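Subject: Re: [shopkeepers] Moving the store to Nodik - what broke for you?

On Jan 14 at 9:12 am, Laine Jõgi wrote:
> We have 700 products on the old Sumside store and the contract is
> up for renewal in January. I am looking at Nodik. Two things I want
> to know before I sign. Do the old product links keep working, and
> what happens to customers' saved carts? We sell mostly yarn and
> kits, so a lot of our traffic comes from old pattern pages that
> link straight to a product.

Laine,

We moved Sproģis from Sumside to Nodik last spring, so some of this may have changed.

Links: they do not carry over on their own. You export the old addresses, match each one to a new one in a spreadsheet, and upload that as a redirect file. The importer rejects the whole file if one row has a trailing space, and the error message doesn't say which row. Clean it first. I would do the pattern page links by hand before anything else. 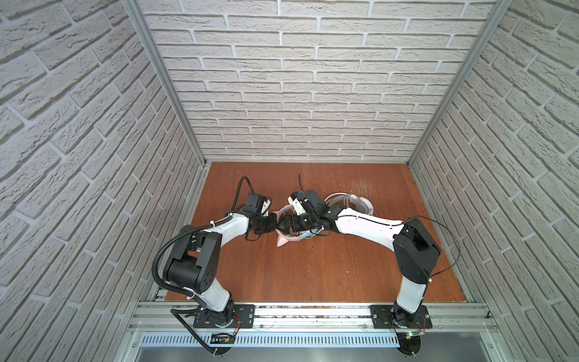 Two robot arms over a wooden floor panel, with brick-look walls behind.

Saved carts: gone. Customer accounts come across but passwords don't, so everybody gets a reset email. Send your own note two days ahead or you will get replies asking if it's a scam. We got plenty.

Other things that cost us time:

Shipping rates by weight. Nodik wants grams and our old export was in ounces. It took the numbers without complaint and undercharged people for three days.

Discount codes. Capital letters matter now. SPRING and spring are separate codes.

Product options. If a yarn has color and weight as options, set those up before you import stock levels, or the stock lands on the parent product and you have to redo it. 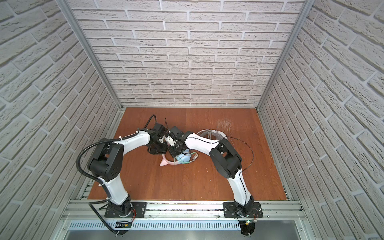 Work cell from above, pale brick-pattern panels on three sides.

We used Nostiten for the checkout add-on and I'd use them again - slow to answer email, but the work was fine. Ask them for the tax setup at the same time, it's the same settings page.

If your renewal is in January I would ask Sumside for one more month and keep the old store up, read only, while you check orders on the new one. They gave us that when we asked by phone. The chat people said no.

I still have our redirect spreadsheet with the column headings filled in. Write to me off list if you want it.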